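# Placement report: towels, trays and the arm at Closthorpe

Jan 1, 2023

I did my placement at a commercial laundry in Closthorpe, which washes for hotels and a couple of leisure centres out towards Middale. My course wanted a report on "technology and the working day", and I had planned to write about the shift rota app (sorry, rota app!). Then in my first week I found the back room where they were trying to get a robot arm to handle towels, and that was the end of the rota idea.

## Who does what now

The finishing floor has 16 people on it across two shifts. Washing and drying are mostly done by machine already, so nearly all the hand work is in sorting, folding and checking. Folding is the job new starters get, me included. I was slow. By the end of my second week I could fold 144 hand towels in an hour, and the woman next to me was doing 200 while telling me about her holiday.

The manager, Sérgio Macedo, calls the project Lekota, so everyone else does too. He was very clear with me that it was a trial and that no one's hours had changed because of it. I believed him, but I also noticed that people on the floor talked about it a lot more when he was out of the room.

## What the arm has to deal with

A towel is a rotten thing to give a machine. A box stays the shape of a box, but a towel arrives as a heap and every heap is different. Before any folding can happen, the arm has to find a bit of cloth worth holding, get a grip on it and move it over the green surface without making things worse.

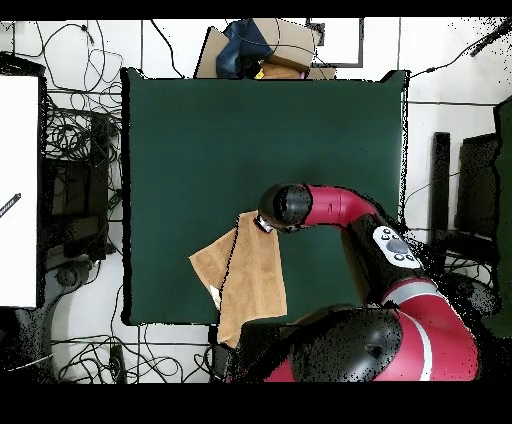 When I fold, my left hand is always doing something. It holds the cloth down, or it feels for the hem while my right hand moves. I had never noticed that until I tried folding a towel with one hand behind my back, which I did for most of a lunch break (it took me ages and the result was a disgrace). One arm has the same problem. If it pulls a corner one way, the rest of the towel is free to come along too.

I asked the folders what they look for first when they pick up a towel from the trolley. Most of them said "a corner" straight away and then changed their minds. One said she goes for the label. Another said she doesn't look at all, she runs the edge through her fingers until it stops. I wrote that last one down twice because it seemed important: a lot of this job is done by touch, and the people doing it find it hard to put into words. 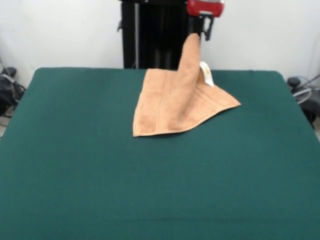

Lifting was the stage I got most interested in. Pick a towel up by a good corner and half the sorting out is done for you by gravity. Pick it up by the middle and you get a sort of tent, and when you put it down again you may have more creases than you began with. We all do this on the floor too, by the way, only we shake it out and carry on without thinking.

## What changes for people

I talked to 7 of my workmates properly, with notes, and to plenty more over tea. I'd expected everyone to be worried about their jobs. Some were. But the answers were more mixed than that, and a few surprised me:

- Wrists and shoulders came up more than wages. Several people said they would happily give away the small towels if they could keep the sheets, which are done in pairs.
- Two people were annoyed that folding might go because it's the one job where you can have a chat.
- One man had been at a place in Nalov when a packing line came in. His hours stayed the same, but he spent them feeding the machine and clearing it, at its speed. He didn't want that again.
- The younger ones wanted to know who would be trained to look after it, and whether that paid more. I couldn't find anyone who had an answer.

That third point has stuck with me. In my plan I'd only written "jobs lost / jobs kept" as my two headings, and I've had to throw that out. Who sets the pace deserves a heading of its own.

There's the checking as well. A folder spots stains, pulled threads and the wrong hotel's towel while folding, all in one go. If folding moves to the arm, somebody still has to do that looking, and at the moment it isn't written into anyone's job.
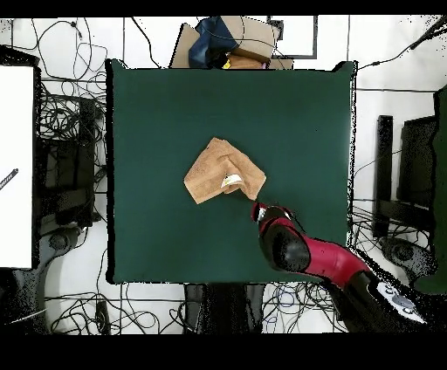
*Fig. 3: Tan cloth bunched up on the green mat, with the gripper just short of its lower edge.*

## What I'd do differently

I didn't time anything the arm did, so I can't compare it with the floor, and I wish I'd asked about that in November when I was setting up the placement. I also only talked to the day shift. The evening folders get the leisure centre loads, which are heavier and dirtier, and I think they'd have given me different answers about what they'd like to hand over.

If I get to go back at Easter I'd like to sit one of the folders down in the back room with whoever sets up the arm and just write down what they say to each other. Sérgio has said yes in principle, as long as it isn't on a changeover day.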